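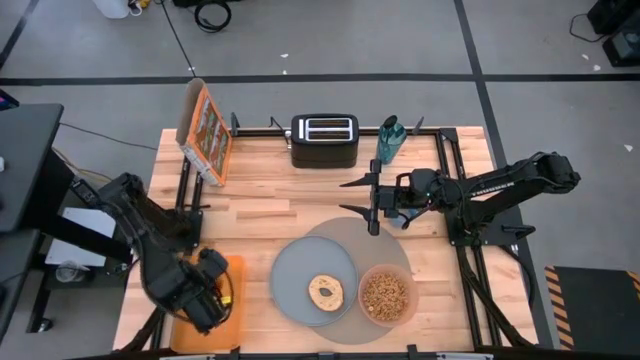 My grandmother kept her bread starter in a stoneware crock at the back of the pantry in Gruvumham, and when she moved into town she carried it on her lap the whole way, wrapped in a tea towel like a new baby. I thought of that crock often last July, when I went to spend a few days with Aurelia Rüegg, who bakes rye for half the valley around Novholm and has strong opinions about everybody else's.

"You're all in such a hurry," she told me, before I'd even got my coat off. (I had asked, a bit too eagerly, when we'd be eating.)

Her rye takes 80 hours from first feed to first slice, and a good part of that is simply leaving it alone. She learned the method at the old Pfister bakery, where the oven held nearly 400 loaves and the apprentices slept upstairs for the warmth. There's a darker flavour to it than most of us grew up with, a bit like malt and a bit like wet autumn leaves, and I mean that as the highest praise - my neighbour tried some and went quiet for a full minute.

The flour comes from Dratar, a little mill up the river that grinds it coarse and sells it in plain paper sacks. Aurelia wets hers the night before with water left over from boiling potatoes, a habit she picked up from her mother and has never once considered dropping. Then comes the caraway, crushed but only just, and a spoonful of treacle if the weather's been grey.

I came home with a jar of her starter in my carry bag and a page of instructions in pencil, most of which I've since smudged with dough. My first loaf could have propped a door open. The second was better, and the third we ate standing at the kitchen counter with cold butter and pickled onions, my favourite supper of the whole winter.

She rang last week to ask how the starter was getting on, and then wanted to know what I'd been feeding it.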